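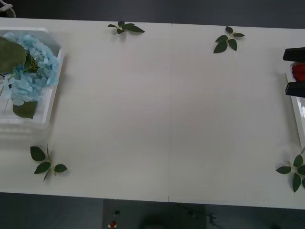 戈霍姆仿真花分拣车间

戈霍姆仿真花分拣车间(Gorholm)是仿真花批发商阿维伦(Avelen)下属的一个分拣和配枝车间,主要处理绣球、玫瑰和各种叶枝。该车间因较早把机械臂用于软质花材的分拣而在同行业中有一定的知名度。本条目主要介绍该车间的自动化过程,以及这个过程对工人的影响。

目录
1 背景
2 引进过程
3 工作方式
4 对岗位的影响
5 争议
6 参见

背景

仿真花的分拣长期依靠手工。花头、花枝和叶子由不同的供应商送来,到达车间时常常混在一个箱子里,工人需要把它们取出,按品种放入浅盘,再送到配枝台。花瓣大多是布料或者塑料薄片,受压以后会变形,叶子的边缘容易互相勾住。由于这些原因,常见的吸盘设备在该车间的试用中效果不好,吸盘对玫瑰这类有很多层花瓣的花头几乎没有作用。

车间在自动化以前有两个班次。根据车间自己的记录,品种目录中共有806个编号,新工人一般需要一个冬季才能够熟悉常用的部分。分拣工作的主要困难不是重量,是重复:手指长时间做同样的捏取动作,手腕疼痛在老工人中间比较普遍。

引进过程

引进计划由车间主任拉卢卡·西马(Raluca Sima)提出。第一套设备由集成商恩古巴内(Ngubane)安装,使用平行双指夹爪,手指为扁平的块状。安装的工作在十二月进行,那个时期订单比较少。

最初的调试不顺利。夹爪的力量是按照硬质零件设定的,夹取绣球时把小花压平了,有一批花头只能降价出售。分拣工玛姆塔·尼沙德(Mamta Nishad)建议从花托下面夹取,不要从花瓣的中间夹取,并且把大花头和小叶枝分成不同的任务。她的建议后来写进了车间的操作说明,她本人也转到调试组工作。有评论认为,这是该车间和其他类似项目最大的区别,因为其他项目的操作说明通常完全由工程师编写。

工作方式

分拣在白色的长桌上进行。花材放在桌面或者浅盘里,盘的壁比较低,目的是让夹爪从侧面接近时不会碰到。机械臂每次夹取一件花材,放到指定的盘中。

叶枝的处理比花头难。叶枝重量轻,形状不规则,平放时和桌面之间的空隙很小,夹爪有时需要尝试几次。车间要求叶枝之间留出距离,不能重叠。摆放叶枝的工作现在仍然由人来做,工人把这个步骤叫做“铺桌”。铺桌的质量对后面的速度影响很大,所以有经验的工人常被安排在这个位置。

夹取失败的时候,系统会停止并发出提示,由值班的操作员判断是重新摆放,还是用手取走。操作员使用一个名为“Foder”的软件记录每次停止的原因,每周三下午由调试组查看这些记录。

对岗位的影响

自动化以后,纯手工的分拣岗位减少,出现了铺桌员、操作员和调试员三种新的岗位。车间没有进行集体裁员,但是有几位工人离职后,空出的位置没有再招人。

工人对这个变化的看法不一致。操作员基贝特·尼扬达(Kibet Nyanda)在接受行业刊物采访时表示,手腕的负担比以前轻,但是精神上更累:“以前手在动,脑子可以想别的事情。现在手不动,眼睛不能离开。”另外一些工人提到,以前几个人围着一张桌子工作,可以聊天,现在每个人看管自己的设备,说话的机会少了很多。车间后来把两张桌子改为面对面摆放,部分原因就是回应这个意见。

工资方面,调试员的工资高于原来的分拣工,铺桌员的工资和原来相同。由于铺桌员的人数最多,多数工人的收入实际上没有明显的变化。

培训也发生了改变。新工人不再需要记住全部的编号,但是要学习怎样判断一件花材是否适合由夹爪夹取。这种判断很难用文字说明,一般由老工人带领练习,练习时使用的旧花材有100多件,其中包括调试初期被压坏的绣球。

争议

工人代表特里洛克·米什拉(Trilok Mishra)曾经批评计件标准的计算方法。按照原来的标准,机械臂停止的时间也算在操作员的工作时间里,停止次数多的一天,操作员的奖金就会减少。他认为停止的原因多数在花材的包装,不在操作员。经过协商,车间把由包装引起的停止从计算中去掉,但是由谁来判断停止的原因,双方到现在还没有完全一致的意见。

另一个有争议的问题是记录的使用。部分操作员担心停止记录会被用来评价个人。管理方面的答复是,记录只按设备保存,不按姓名保存。不过车间的班次是固定的,从设备和时间很容易推算出是哪一位工人,因此这个答复没有完全消除他们的担心。

参见

仿真花
平行夹爪
人机协作
计件工资
重复性劳损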